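Trakbridge wrist-view set: read me first

Hello, and thanks for downloading! I put this together at Kerkthorpe over one long February, mostly so that I'd stop losing episodes on random drives. There are 434 episodes in the folder, all driven by hand, and 326 of them carry a written instruction. The rest are free driving (handy for pretraining, not much else).

Every episode has the wrist camera stream, the joint readings and the gripper opening, saved at matching time steps. No episode runs past 700 steps.
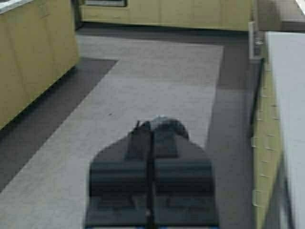 I drove most of these myself and Senthil Gounder did the others, so expect two quite different styles – he's smoother, I stop and start a lot. The operator is in the metadata if you want to split on it. Please do check the gripper readings before training, as 4 episodes have them flipped and I still haven't fixed the export script!

To load everything, run the Urkex reader with the folder path. It skips broken files and lists them in skipped.txt.

Known gaps: very few night-time runs, and the instructions are English only.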